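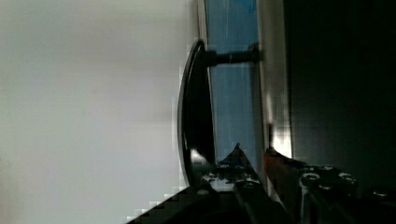
Black handle, Wednesday.

Clinic day, then three hours with the heparin folder, which I had promised Xinyi I would finish before the weekend. I haven't.

The Matemov people came at lunch to talk about their new ankle cuff for patients who are in bed after hip surgery. It squeezes the calf every so often and is meant to keep clots away. Sandwiches were decent. The slides less so. They kept coming back to one figure, 149 patients, and to the phrase "no symptomatic events", which sounds grand until you ask who went looking for the other kind. I did ask. The rep said the scans were "done where clinically indicated". So they scanned the legs that hurt and found nothing to speak of in the legs they left alone. I wrote that on my napkin and then threw the napkin away, so it goes in here.

Zixuan Lu was keener than I was. He thinks the nurses would like it because it weighs so little and the strap fastens with one hand. Maybe. I've seen plenty of light things with good straps end up on the floor behind the bed by day 2. He also says the Han ward has been using theirs since January and is pleased. Pleased compared with what? They had no cuffs at all before that.

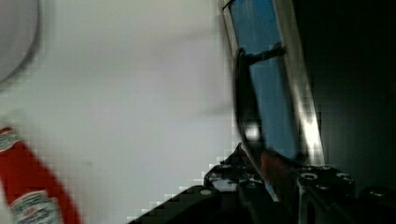

Later, 9.40 pm

Read the Drikeo paper after supper, the one everybody quotes at me. More than 2,000 people screened, 1,000 let in. I would like to know a good deal more about the ones who weren't. The table says "unsuitable" and leaves it there. Too heavy? Bad kidneys? Those are exactly the people I get on a Monday round, and I can't do much with a trial that sent them home.

The bleeding results are better than I expected, I'll give them that. I went over the table twice hunting for the catch and only found a small one — they stopped counting at discharge, and most of our trouble comes afterwards.

Xinyi Shen rang while I was on the last page. She wants us to put our name to the Fultau study and says the paperwork is light. I said I would read the protocol first, all of it, including the appendix. She laughed and said she'd send it over in the morning.

Must chase the lab about Bed 6's platelets. Also need stamps.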